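Starow kitchen notebook
September, started 7:41

Counter layout and toaster slot fit

Went back to the counter before changing anything. Toaster oven stays on the left, handle toward the back row. Two-slot toaster stands to its right, far enough over that a hand can get between the two without touching the oven handle. Back row against the tile: yellow cup, dark canister with the light lid and knob, brown cup. The wooden block is on end in one slot of the toaster, the other slot left open. Its top stays above the slot opening, so there is something to grip without reaching in.

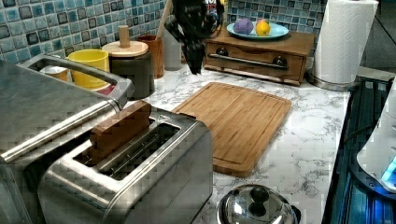

Slot fit

Clearance across the thickness of the block is 2 mm in total with the toaster unplugged and the guide wires relaxed. That is tight enough to keep it upright and loose enough to lift by the top edge with two fingers. Tried it with the block rotated so the rounded end went in first. It sat lower on one side and leaned on the wires -- not useful. Rounded end up from now on.

The edges are starting to matter. One long edge has a small burr that catches on the slot rim if the block goes in at an angle. Sanded it with fine paper, 1,000 grit, wiped it down, tried again. Catches less. I have not touched the other long edge and would like to leave it alone for comparison.

The brushed top plate shows every fingerprint. Wipe along the grain and keep the cloth dry. Crumbs in the tray: emptied, tray back in. Lever stays up for all fit checks.
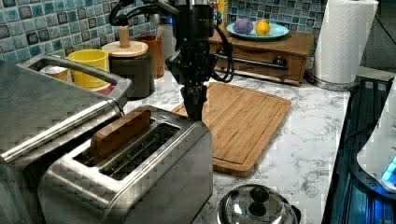
The canister lid is the next thing to sort out. The knob is tall, and anyone reaching over the toaster for the brown cup comes close to it. Moving the canister left puts it hard against the yellow cup; moving it right closes the space behind the toaster. I would rather change the cup than the canister, as the canister has a ring mark under it and goes back to the same spot without measuring. Left both in place for now.

Slot choice

Using the left slot only, as seen from the oven side. The right one stays empty so the guide wires can be checked between insertions. Marked the foot positions of the toaster with tape from underneath, since it creeps on the smooth counter when something is pulled out at an angle. Creep after a morning of handling: 7 mm toward the oven.
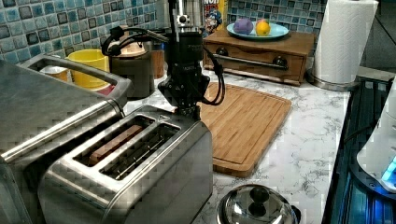
Ingvild Dahlgren: 7 mm is more than I got on the old counter. Check the rubber feet before you blame the surface. Two of mine had gone hard and I only found out when I turned the toaster over. I would also do the other long edge now. If one side catches and the other doesn't, you will be measuring the burr and calling it fit.

Feet checked after lunch. One is hard and shiny, the rest are fine. Replacement set requested. Other edge still unsanded until the comparison is written up.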